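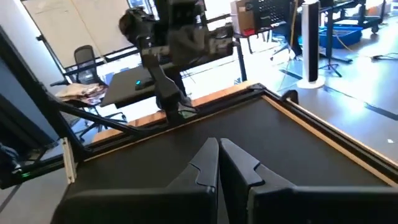

Dark work surface with tan wooden edging.

Progress report: Tikkanen coupe restoration and training shop
Reporting period: through the end of May
Submitted by: Denise Haworth, shop lead
Submitted to: Venla Keskinen, program officer, Eltitz Fund

Summary

The car is off its wheels, the body is separated from the frame, and the engine is at the machine shop. We are on schedule with the mechanical work and behind on the body. Spending is under plan for the period, mostly because the paint deposit has not been paid yet. We are asking for one change to the budget, described near the end.

Body and frame

The body came off in the second month. The frame was cleaned and measured before any cutting. It is straight at the front crossmember and slightly low at the right rear, where an old repair had been welded over rust. We cut out that repair and made a new section from flat stock. The welds have been ground and primed.

The floor pans are worse than we said in the application. We had planned to patch the driver side only. Once the seam sealer was scraped back, both sides were thin from the toe board to the seat mounts, so both pans will be replaced in full. The left one is cut and test-fitted. The right one is waiting on a brace that has to go in first to keep the rocker from moving.

The doors, hood and trunk lid are stripped to bare metal and in epoxy primer. The trunk lid needed more hammer work than the others. The original fenders will be kept.

Engine and driveline

The engine is the original V8. It was torn down here and the parts were tagged and boxed by cylinder. The machine shop has checked the block for cracks and found none. It will be bored to the next oversize, and new pistons are on order from Drokura. The crank was within limits and only needs polishing. Two of the valve seats have to be replaced.

The four-speed transmission was opened and inspected. The second gear synchronizer was worn out, along with the front bearing. Both parts are in hand. The rear axle has not been touched yet, and we expect to open it once the frame is painted.

Brakes and wiring

The brake lines have been bent from new tubing using the old ones as patterns. The drums in back are reusable. The front drums were past their limit, and replacements have arrived.

The wiring harness is a bigger job than it looked. A past owner spliced in a radio, a tachometer and an alarm, and some of the splices were only taped. We have decided to buy a complete reproduction harness from Tikinus. It costs more than repair but saves a good deal of shop time, and it will be easier to teach from.

Training

The grant supports 8 trainee places. All were filled at the start and 7 trainees are still attending. One left for a full-time job at a tire store. Sessions are held on Monday evenings, with open shop time on request. Trainees have logged 459 hours so far. Each of them has completed the safety units and basic MIG welding, and most have finished the engine teardown unit. Brake work is next.

Attendance dropped for a short time in the spring when the shop heater was out. Those sessions were made up.

Budget

The parts line is close to plan. The harness was not in the original budget. Its cost is $1,110, including shipping. We ask that this amount be moved from the upholstery line, where the seat frames turned out to be sound and will not need replacing. The total grant amount would stay the same. Please confirm in writing before we place the order.

Delays and risks

The body work is behind because of the floor pans. The paint shop has agreed to hold our slot, but it cannot move us a second time this year. If the right pan is not welded in before the slot comes up, we will send the doors and lids for paint first and the shell later. Matching the color across two batches is possible with a single-stage paint, though we would like to avoid it.

Next period

Finish both floor pans. Paint the frame and refit the suspension. Collect the block and begin assembly. Start the brake unit with the trainees. Open the rear axle and report on its condition.

Receipts and the trainee hour log are attached separately.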